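Shares 18 · Comments 3

Outer Bags and Inner Packs: Handling of Double-Wrapped Dry Goods in a Small Food Store

Student project report, Wukbridge
Authors: Wing-sze Chou, Teodor Torvik

1. Background

The Mumancombe food store hands out dry goods to households on Wednesday afternoons. A large share of what it receives is wrapped twice: a printed pack from the manufacturer, and a clear plastic bag added later by a wholesaler or by the store itself. The outer bag keeps split packs from spilling and lets two small items travel as one. It also makes the goods harder to stack and the printing harder to read.

The project was asked to look at three matters: how the bags behave on the packing table, how easily the label inside can be read, and whether the shelf layout could be changed to suit them. Weighing and stock rotation were left out.

2. Materials and method

We worked through 527 double-wrapped items over one month. All were flat or nearly flat packs. Thick packs, tins and jars were excluded. Each item was laid on the table, picked up once by the sealed edge and once by the body, and then placed upright in a Bondo shelf tray. The tray is open at the front and has a low lip.

For each item we noted the kind of seal (crimped, taped or knotted), whether the inner pack moved inside the bag when lifted, and whether the main print could be read without flattening the film. Reading was done under the ordinary ceiling lights of the store, at arm's length. A second reader repeated every tenth item. Where the two readers disagreed, the item was marked as unreadable.

3. Results: handling

Crimped seals were the easiest to hold. The seam is thin, but it is stiffer than the rest of the film and gives a definite edge to grip. Taped bags tended to fold at the tape. Knotted bags could be lifted securely but would not lie flat afterwards, and 17 of them fell forward over the lip of the tray.

Lifting by the seam has one drawback. The bag is usually larger than the pack, so the pack slides to the lower end and settles at an angle. The spare film then spreads over the table and catches under the next item. Folding the spare film behind the pack before lifting cured this in most cases, at the cost of a few seconds per item.
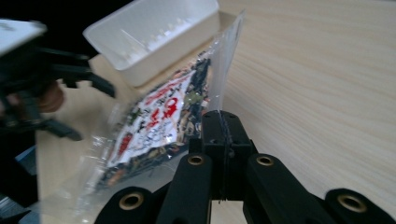

Torvik's objection at the review meeting was that the seam should be left alone altogether. In his view a crimped edge that is pulled every time a bag is moved will open sooner or later, and the store would do better to lift from beneath with a flat hand. Chou replied that a flat hand needs clear table space on both sides, and on a packing afternoon there is none. The point was not settled. We did not test seams to failure, and the report makes no claim about how long they last.

4. Results: reading

Large print in a strong colour survives the outer bag fairly well. Small print does not. Creases in clear film throw back the light in white streaks, and where a streak crosses a line of text the line is lost until the bag is turned. Digits suffer more than words, as a reader can guess a missing letter but not a missing figure. This matters for dates and weights.

Dense designs, with pictures and lettering packed close together, were the slowest to read. Plain packs with one block of text were the quickest - even when the text was smaller.

5. Shelf layout

The present layout follows the Ackroyd plan, with trays sorted by type of food. We suggest keeping the sorting but tilting the trays back slightly, so that bagged packs rest against the rear wall. A handwritten card on the tray lip would save turning each bag to find out what it holds. Dates should be copied on to the outside of the bag with a marker when the goods come in.

6. Limits

Only one store was visited, and the lighting there is poor at the far end. The film varied in thickness and we had no means of measuring it. Knotted bags were few in the first week and many in the last, after a change of supplier, so the comparison between seals is uneven. The tilted trays have been tried on one shelf only - the lower one, next to the door.

Comments (3)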